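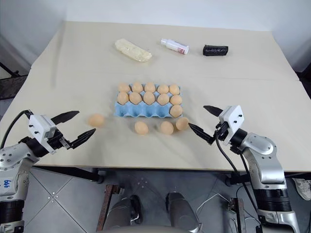
Re: Blue pulp cartons, the 15 size

staritz_hens wrote:
Love these! Three rows of five, and the cups are deep enough for a good big egg. I fill the back row first and work forward.

Kudo83 wrote:
Back first? Middle out, surely — otherwise it tips when you lift it.

staritz_hens wrote:
Never had one tip! Two hands, lid or no lid.

Yasmine B wrote:
I'm with staritz. Mine sat two short of full all morning, perfectly steady. 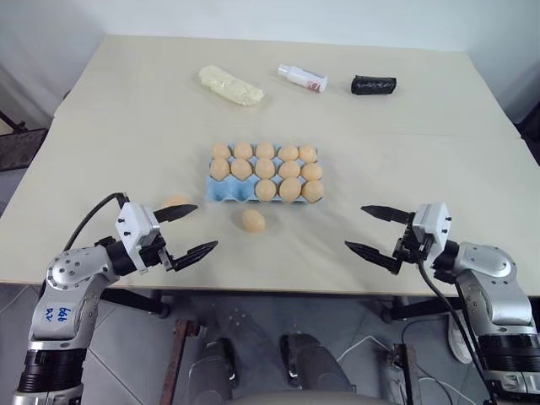 Re: Where to buy in November?

Kudo83 wrote:
Stememwood does packs of 100. Still say middle out :)

Contact the moderators | Back to top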